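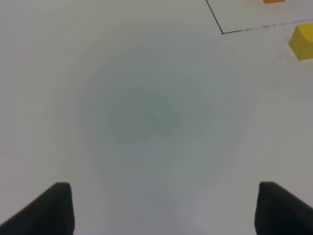

Poste de tri collaboratif Prandel 16

Fabricant : Utmont. Réf. 3045-T. Prix sur demande. Livraison Tallville et environs comprise, ailleurs nous consulter.

Pour qui : ateliers de kitting, préparation de petites séries, fin de ligne. Le bras prend la pièce, la pose dans la zone tracée, recommence. L'opérateur garde le contrôle, la reprise des défauts et le réglage - donc moins de gestes répétés au poignet, plus de temps debout à circuler entre les postes. À prévoir dans le planning, ça change vraiment les journées.

Retour de chez Barrientos, 185 salariés, deux postes en service depuis décembre. Bart Van Rooij, chef d'atelier : « Les filles du tri avaient peur de se retrouver au carton. Finalement elles règlent les prises elles-même et c'est nous qui allons les chercher quand ça coince. » Prime de polyvalence négociée avant l'installation, on conseille de faire pareil. Vraiment avant.

Formation : deux jours sur place avec Decha Nuchit. Pas besoin de savoir programmer. Prise en main sur blocs de couleur, puis sur vos pièces.
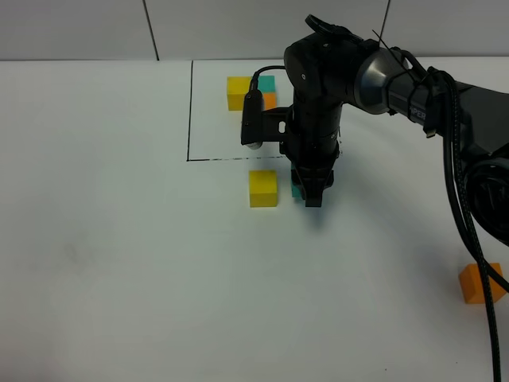

Exercice de tri : blocs jaunes, orange et bleu-vert, zone délimitée au trait noir.

Plan de travail : blanc, lisse, clair de préférence. Le trait se fait au marqueur ou à l'adhésif, à refaire quand il s'efface. Câbles : laisser du mou côté bras, vérifer les attaches chaque lundi.

Compris : bras, pince deux doigts, caméra et support, câblage, formation.
Pas compris : table, protections périmétriques, reprise de vos bacs existants.

Analyse de risques à faire avec vos équipes, pas dans leur dos. Modèle de document envoyé avec le devis.

Doigts de rechange : réf. 502, la paire. En stock.

Délai actuel 16 semaines, on essaye de faire mieux. Reprise de l'ancien modèle possible - envoyer photos et n° de série.

Fiche mise à jour le mercredi 20 février 2019

16 partages
3 commentaires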